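How to Judge Whether a Robot Can Clear a Table

Practical Guides: Machines in the Home and Workshop

Clearing a table is a useful first test for any machine that is offered for household or shop-floor work. The task is familiar, it needs no special equipment, and the result can be checked by anyone. This guide sets out a method that a workplace, school or residence may follow before agreeing to a longer trial.

Before you begin

Choose objects that are already in use in the building. A fair selection includes something rigid, something flat, something that rolls, and at least one container with liquid in it. Do not buy a matching set. Machines often do well on identical items and poorly on the ordinary mixture left behind at the end of a day.

Decide in advance where each object is to go. Write the destinations on a single sheet and give a copy to the supplier's operator.
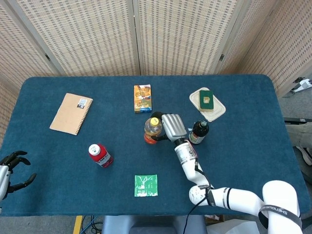
By Nayara Toledo, with Delali Agbenyega
Radska Institute for Applied Domestic Studies
Dec 9, 2024

Bottles are a sensible place to start. A hand with several fingers can close around a clear plastic bottle from the side, and an upright bottle offers plenty of room to do so. A bottle lying down is a harder case and should be included. So should a notebook and a thin packet lying flat, where the fingers have very little edge to work with.

Step 1. Set the table

Place the objects at different angles, with some close together. Put one small item on top of another, such as a box on a lid. Record the layout on paper so that it can be repeated.

Step 2. Establish who is in control

Ask the supplier whether the machine will act by itself or be guided by a person. Both arrangements are acceptable in a trial, but the results must be kept on separate sheets. At our Standilside workshop in November, guided and unguided attempts were first entered in one column, and the figures had to be set aside.

Step 3. Run the attempts

Allow 270 seconds for each full clearing. Complete 18 clearings over the course of the trial. Staff must stay outside the reach of the arms while the machine is powered, and one person must remain at the stop control.

Step 4. Record the outcome

For each object, enter one of the following:

Placed correctly
Placed in the wrong location
Dropped or knocked over
Not attempted
Completed with help

Any help counts, including turning an object by hand or moving it closer to the arm. Check every container for leaks and every paper item for creases.

Step 5. Compare with a person

Ask a member of staff to clear the same layout at a normal pace. Include the time needed to set up and restart the machine when comparing the two.

Reading the results

A machine that moves bottles reliably may be suited to a narrow job, such as sorting returns at one bench. It should not be assumed ready for a kitchen. In our view, general household clearing without supervision still lies beyond what a buyer should expect, and flat or stacked items deserve the closest attention.

Blank record sheets may be requested from the Radska front office. Please quote form 1976.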